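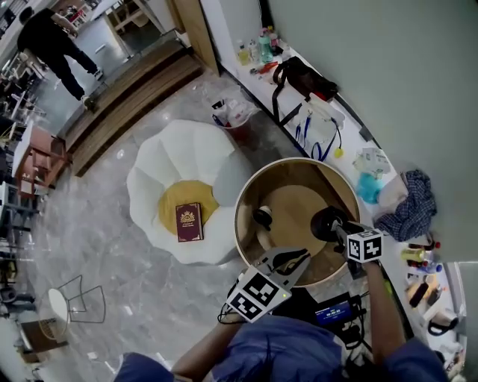
丸テーブルの上、作業中

Starerelのスマホ、Endley 52に大型アップデートが来たので、入れてから今日までの様子を続けて書きます。長いです。

手元の端末はSIMフリー版、容量は128GB。キャリア版はまだ通知が来ていないようです。知り合いのキャリア版は昨夜の時点で「お使いのソフトウェアは最新です」のままでした。

通知が出たのは朝の7時過ぎ。設定→システム→ソフトウェア更新から手動で確認したら出てきました。自動のポップアップは昼になってから表示されたので、待てない人は手動確認のほうが早いです。

ダウンロードは自宅のWi-Fiで27分。インストールと再起動で17分。途中でロゴ画面のまましばらく動かない時間がありますが、電源ボタンは押さずに置いておきました。再起動は2回かかりました。

空き容量が足りないと途中で止まります。自分は最初それで弾かれて、撮りためた動画をPCに移してからやり直しました。エラー文は「更新を準備できません」だけで、容量のことはひと言も書いてありません。ここは直してほしい。

更新後に最初に気づくのは通知パネル。ボタンが横長になって、一段に並ぶ数が減りました。Wi-Fiとモバイルデータが別々のボタンに戻ったのは助かります。前の版は一つにまとまっていて、切るたびに二回タップしていたので。

並び替えは鉛筆マークから。ただし既存の並びは引き継がれず、初期配置に戻っています。テザリングと画面回転を奥のページから引っぱり出すところから始めました。

ロック画面の時計は書体が選べるようになりました。細いのと太いのと、その中間。太いのにしています。老眼にはこれがいい。

電池について。入れた当日は明らかに減りが早いです。本体もほんのり温かかった。裏でアプリの最適化が走っているらしく、翌日の夜には落ち着きました。今は更新前とほぼ同じ。良くなった感じはありません。

カメラは起動が少し速くなった気がします。計っていないので気のせいかもしれません。夜景モードの保存待ちは変わらず。シャッター音の大きさも変わらず。

困っているのはBluetooth。Benderoのイヤホンが、つながるけれど音が本体から出ることがあります。ペアリングを削除して登録し直したら二日ほど持って、また再発しました。車のほうは問題なし。

これについてはMei Fitzsimmonsさんから返信をもらいました。開発者向けオプションでBluetoothのコーデックを手動でSBCに固定すると止まるとのこと。やってみたら今のところ出ていません。音質の差は自分の耳ではわかりません。

開発者向けオプションの出し方を聞かれたので。設定→端末情報→ビルド番号を7回タップ、PINを入力。システムの中に項目が増えます。終わったらオフにしておくのがいいと思います。決済アプリによっては、オンのままだと起動時に警告が出ます。

アプリの動作。銀行系は二つとも問題なし。交通系も改札を普通に通れました。家計簿アプリだけ、開いた瞬間に落ちます。ストアに更新が来ていたので入れたら直りました。OSを上げる前にアプリを全部更新しておくと手間が減ります。

日本語入力は、更新後に標準のキーボードに戻っていました。設定→言語と入力から元のものを選び直せば、辞書は残っています。消えたと思って焦りましたが無事でした。

フリックの感度がリセットされていたので、それも直しました。片手モードの位置も左に戻っています。自分は右なので再設定。

写真アプリに重複整理の機能が付きました。自分の端末では2,000枚を超えたあたりで固まります。フォルダを分けて少しずつかけると最後まで進みました。消す前に一覧で確認できますが、サムネイルが小さいので見落としに注意。

下位モデルのWhitfieldにも同じ版が来るのか、という質問をもらいました。サポートのチャットで聞いたところ「順次ご案内します」という返事で、時期はわかりませんでした。6月という話を掲示板で見ましたが、出どころを確認できなかったのであてにしないでください。

前の版に戻せるか、という質問も。公式の手順では戻せないそうです。非公式の方法は試していないので答えられません。仕事で使っている一台きりの端末なら、しばらく様子を見てもいいと思います。

バックアップはPCに丸ごと取ってから入れました。結果的に使いませんでしたが、認証アプリの移行コードだけは別に控えておいたほうがいいです。あれはバックアップに含まれていませんでした。

残っている不満は二つ。通知音が一部初期化されて、どのアプリも同じ音で鳴ること。それと、アラームの「あと5分」ボタンが大きくなりすぎて、止めるつもりで押してしまうこと。今朝もやりました。

通知音はアプリごとに一つずつ戻すしかなさそうです。設定→通知→アプリごとの設定。まとめて戻す方法を知っている人がいたら返信ください。

イヤホンの件は、もう一週間SBC固定のまま使って、再発したらここにつなげて書きます。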